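Kitchen Tips I Brought Home from the Robot Open Day

Last updated Sun 20 March

My sister-in-law talked me into the open day at the Kinsella building in Ginstead, and I went mostly for the free coffee. I ended up standing at the table-setting demo for ages! Dzifa Agbeko was running it, and she was very patient with a woman who kept asking about plates.

So, plates. Dzifa likes a wide flat rim for the demos, and it got me looking at my own cupboard. My everyday ones have hardly any rim, so my thumb ends up in the gravy every single time. I dug out Grandma's old wide ones when I got home (they were under the fondue set) and carrying dinner to the table is much nicer now.

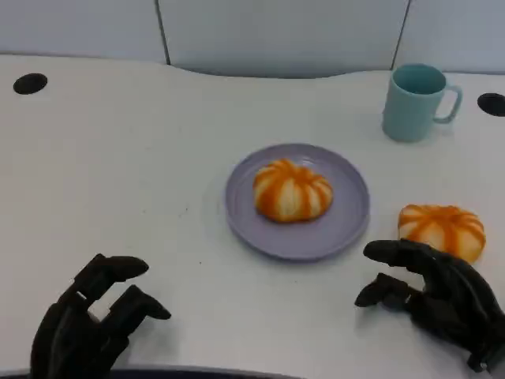 One striped bun on the plate, one still on the table by the right hand.

Soft rolls are my other big lesson. I have always grabbed them from the top and left a dent. Dzifa told me to come in low from the side with my fingers already open and close them only as far as I need to. I tried it with a batch of 93 dinner rolls for the church supper and squashed maybe the first two. Let them cool before you move them, and leave a finger's width between them on the tray.

Mugs go at the back of the table, handle pointing out to the side. I used to put them right in front of the plate, where my sleeve would catch them. If you're left-handed, turn the handle the other way.

Oh, and smudges on a white tabletop. I use a damp cloth with one drop of dish soap, then a dry one straight after, and I go over the edges last. Don't use the scratchy side of the sponge, I ruined a table in Rosport that way and paid 210 dollars for it.

They're doing another open day in April. I'm going to ask about folding fitted sheets.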